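How a Two-Tier Rack Makes Room on a Table

A table has one flat top. Every object placed on it uses up part of that top, even if the object is short and there is a lot of air above it. The amount of flat space an object covers is called its footprint. A jar has a small round footprint. A cereal box lying down has a large one, and the same box standing up has a small one.

A rack with two tiers adds a second flat surface over the first. The word "tier" means a level. The footprint of the rack stays the same whether it has one tier or two, but the shelf space doubles.

Here is the math. Suppose a shelf is 50 centimeters long and 30 centimeters deep. Multiply the two numbers and you get 1,500 square centimeters. Two shelves of that size give 3,000 square centimeters, and the table still loses only 1,500.

What the parts do

Shelf: the flat part that holds things up.
Wire: thin metal rod, bent and joined to make the sides.
Railing: the raised edge that keeps things from sliding off.
Rim: a low border at the edge of a shelf.

The wires in a rack usually cross each other to make a grid. A single thin wire bends easily. When wires cross and are joined where they meet, each one helps hold its neighbors in place, and the whole side becomes stiff. A grid also uses much less metal than a solid sheet, so the rack is lighter to lift.

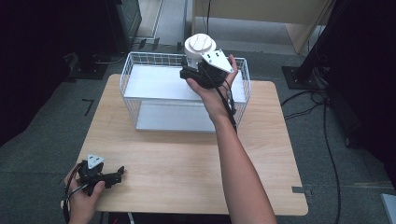
Shelves come in two main types, open wire and flat panel. On open wire, a narrow object can tip if its base lands partly over a gap. A flat panel supports the whole base. The upper shelf of the white rack is a smooth panel, so a round container with a wide cap can stand upright on it, with the railing behind. The wire is used for the sides, where nothing has to stand. The front is open, and a hand can reach the lower shelf without moving what is on top.

Where to put things

Heavy objects belong on the lower tier. Every object has a center of gravity, the point where its weight balances. A loaded rack has one too. If the heavy things are low, the center of gravity is low, and the rack is hard to tip. If they are high, a small push can move the center of gravity past the edge of the base – then the rack falls over.

Tall objects go on the upper tier, where there is no shelf above them. Measure the gap between the tiers before you load the bottom.

Try it

Find a shoebox and six small containers from the kitchen. Put all six on a table and draw around the group on paper. Now stand three on top of the shoebox, slide the box over the paper, and put the other three inside it with the open side facing you. Compare the space used. Then push the box gently with one finger and see how it moves. Swap the heavy containers with the light ones and push again.

Words to know: footprint, tier, grid, center of gravity.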